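How to plan the budget for a two-arm sorting cell

We made this plan at Wotstead in August, before ordering our second cell. I write down the steps so other small shops can use them.

Step 1. Choose one job and write it on paper. Ours is sorting mixed bolts and nuts into a compartment box.
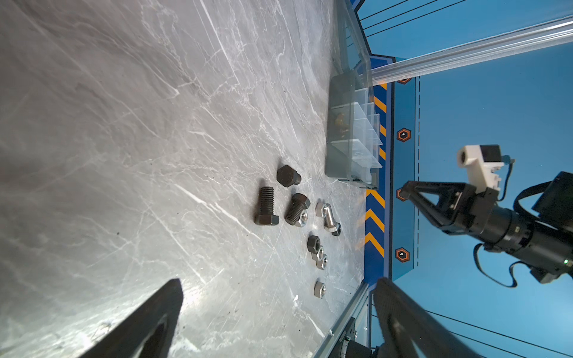
Step 2. Ask for prices from two suppliers at least. We asked Plander and Naylor. Check that cables, mounting parts and wrist cameras are in the same offer. In our first offer the cameras were missing, and this added 2537 dollars.
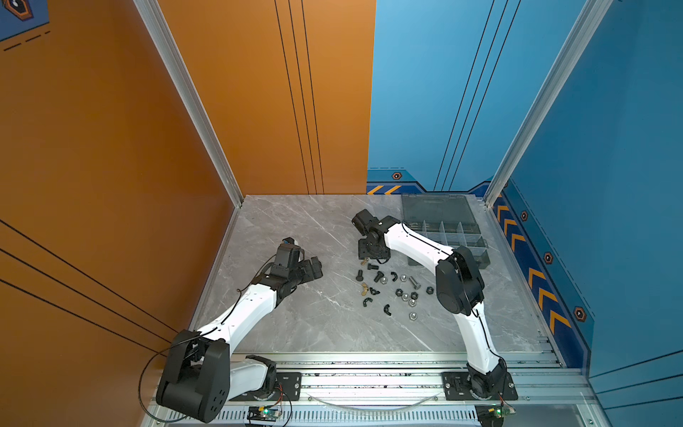 Step 3. Put 10 percent aside for spare parts. Gripper fingers go first on this list, then cables.

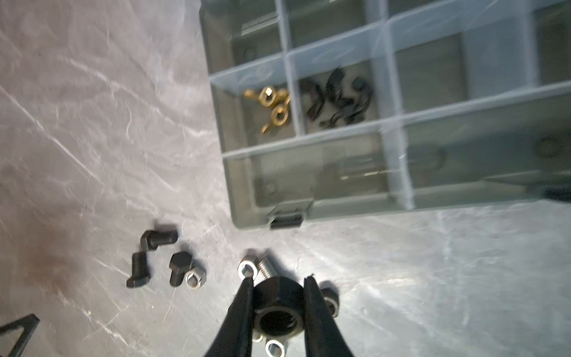 Step 4. Budget the test parts too. Many people forget this line, because one bolt costs almost nothing. But you need different sizes and finishes. A big black nut between the fingers is a different task from a small silver one lying on the table, and brass wing nuts are different again. We bought a mixed set from Dinell for 40 dollars.

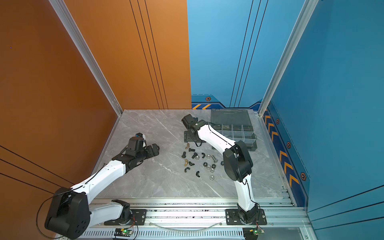 Step 5. Plan the time of your people. Our setup took 29 hours, nearly double of what I wrote in the plan. Please count these hours as a cost, and get the offer dates in writing before you sign.

Last updated 28 Nov 2025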